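The swap shelf is back!

Our little toy and game swap at the Cusville branch opens again this month, and I could not be happier. Last year people were still coming through the door at closing time, arms full of puzzles, and I went home with 2 jigsaws I had no room for (no regrets).

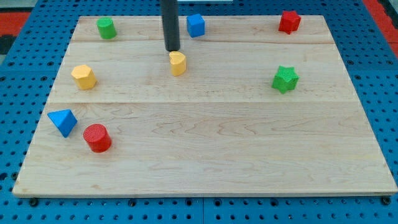
CUSVILLE, 16th August

Doors open at 4 and the Nodden Room is ours until 8. Bring anything your family has outgrown: card games, train track, building sets, dolls. Marcela Čierny is running the sorting table again and she'd love a hand with the board games, especially the ones in bags. Tundedum Bakery is sending over plum cake too, and if you had it last time you'll know to get there early! Leftovers go to the Weerasinghe Street playgroup the next morning.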